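Section 6 – Setting the desk height

Read this section before you plug in the Stasine desk frame. You will need the hand control from bag 12 and a tape measure.

1. Stand the desk on a level floor with all feet touching. Turn the leveling feet by hand until the top does not rock.
2. Plug the control box into a grounded wall outlet.
3. Hold the down arrow until the frame stops and the display shows 206. This sets the lowest point.
4. Release the arrow, then press up to raise the top to your working height.
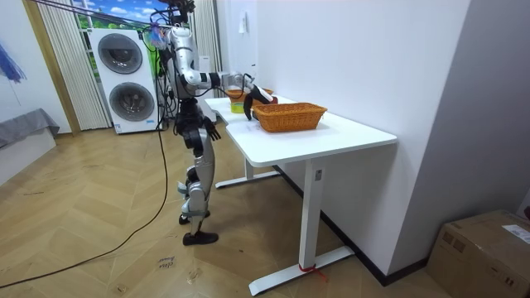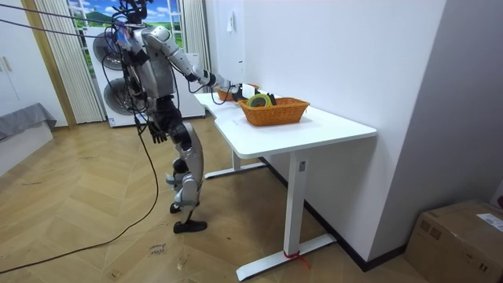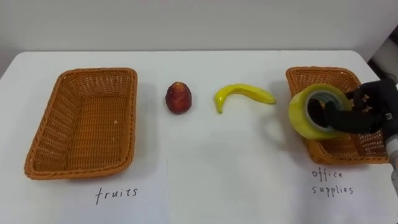
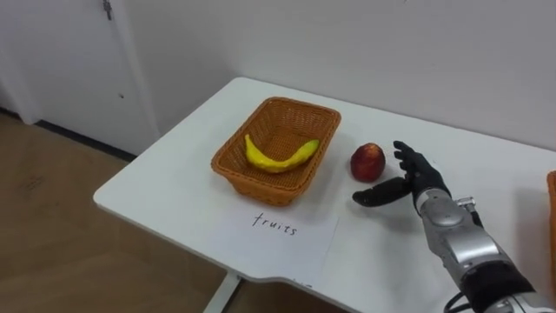
5. To store a height, press M and then 1, 2 or 3 within 6 seconds. The control beeps once when the height is saved. Check the new setting with your usual things on the top – a wicker basket like the one in all four pictures adds to your reach, so try getting your hand over the rim before you save. Most people store one height for sitting and one for standing.

CAUTION: Keep children and pets away while the top is moving. Leave a gap between the top and any window sill or shelf.

Note: If the display shows E6, the motor is too warm. Release the arrow and wait until the code clears.

6. To lock the control, hold M until the display goes dark. Hold it again to unlock.

For a replacement hand control, order part 1036 from the Nestville parts desk. Have the label from under the top ready when you call.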